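Can a Machine Tidy the Office Yet?

Drilteo has spent the spring trying to find out which small jobs around a workplace a robot can take over. The answer so far is a short list.

Moving closed boxes from a shelf to a cart goes well. Wiping a flat counter goes fairly well. Paper, cloth and anything with a hinge still cause trouble, and office folders have turned out to be one of the harder items.

Suqin Jiang runs the folder trials. A plastic folder slides when it is pushed, and its covers swing on the spine. When several overlap, the arm has to work out which cover belongs to which spine before it picks one up. The glossy surface can also throw off the depth reading.

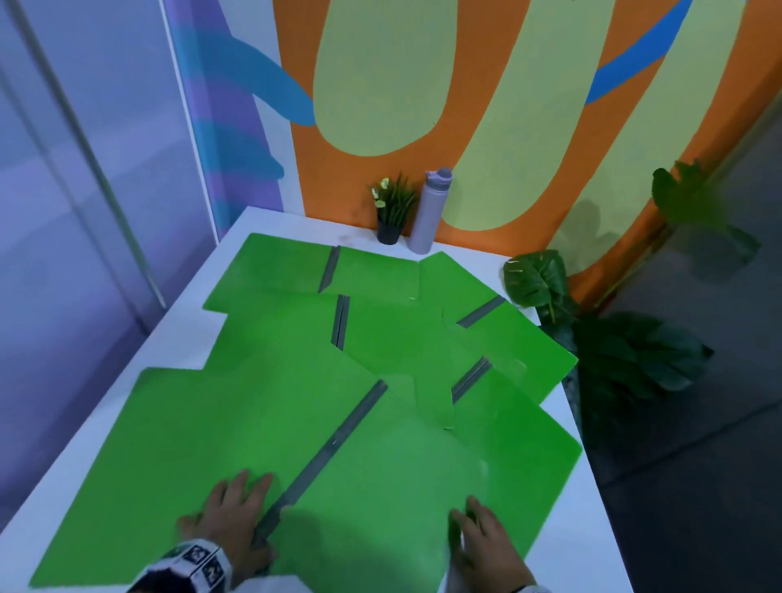
Green plastic folders laid open on the table, with two hands on the nearest one.

Since April the group has logged 298 attempts at closing and stacking a set of folders. The arm finished the whole stack without help in 16 of them. Most of the others ended with a folder on the floor or two folders gripped as one. A person does the set in well under a minute.

Haoran Jia, who handles the software side, expects better numbers from a softer fingertip now on order. Joanne Stockdale is less sure. She would like to see single folders done reliably before the team goes back to piles.

The next round adds three new chores: coiling a cable, emptying a desk bin and putting caps back on markers. Results will go in the fall issue. Questions about the trials can go to Zihan Feng.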